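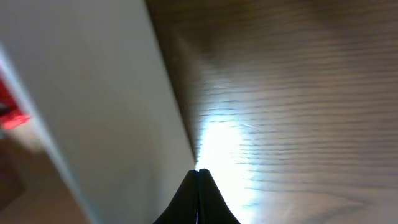

Snežana Vidmar replied:
Obradović never chaired the budget panel, whatever his leaflet says. He sat on it. I have sat on a horse, and I don't call myself a jockey.

plurwood_pete
The leaflet says he "led on finance". Bit vague, but he did present the Zorimbridge budget in July. I was there till 9.40pm, more fool me.

Snežana Vidmar
He read it out, Pete. Vukadinović wrote it and then had a cough.

sulow_lass
Are we talking about Marin or Borislav? There are two Obradovićs on the ballot and I've got both leaflets on my fridge.

plurwood_pete
Marin. Borislav is against the bypass. Or was in spring.

berishaboy
He lost the Sulow seat by 88 votes last time, so I expect he'd claim to have led on the weather if it helped. Still voting for him – Kovačević wants to put parking up again.

Snežana Vidmar
She wants it frozen. Page 3 of her manifesto.

berishaboy
Frozen after it goes up. Read page 4.

sulow_lass
373 people signed the parking petition and I'd bet half of them don't own a car.

plurwood_pete
My mum signed it twice. Anyway, does anyone know if the hustings at Plurwood hall is still on? The council site just gives me last year's.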